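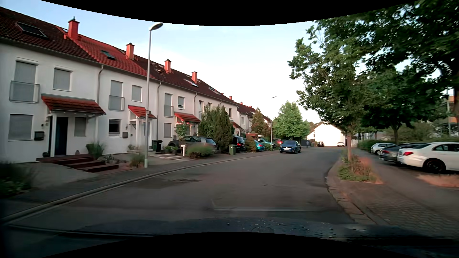
**Baby Gear / Reviews**

OK so I am 37 weeks today and I finally caved and bought the Clilier pregnancy pillow, the big U-shaped one. I've had it for two weeks now and I LOVE IT. Mostly!

Back story: my hips started hurting so bad that I was up every hour, flipping over like a whale. I tried stacking regular pillows (they slide) and then the little Pomare wedge, and that one was fine until the bump got serious. The Clilier goes all the way around you, so when you roll over there's already a pillow waiting on the other side. First night I slept four hours in a row. FOUR! I almost cried.

Now the not so great stuff. It is huge. My husband says he sleeps on a shelf now — he's not wrong. The cover zipper is short, and getting the thing back on after washing took both of us and some bad words. And it's warm, so if you already run hot you'll want a fan going.

I paid 42 dollars on sale at the baby store in Simville, and I'd pay it again. My friend Zhenhua Xiong has the Kitlow one, with the softer cover, and she let me try it on her couch. Very cozy, but it went flat under my belly pretty fast. I like mine firm.

Four and a half stars from me, half off for the zipper. Next up is the diaper bag, if this baby lets me get to it!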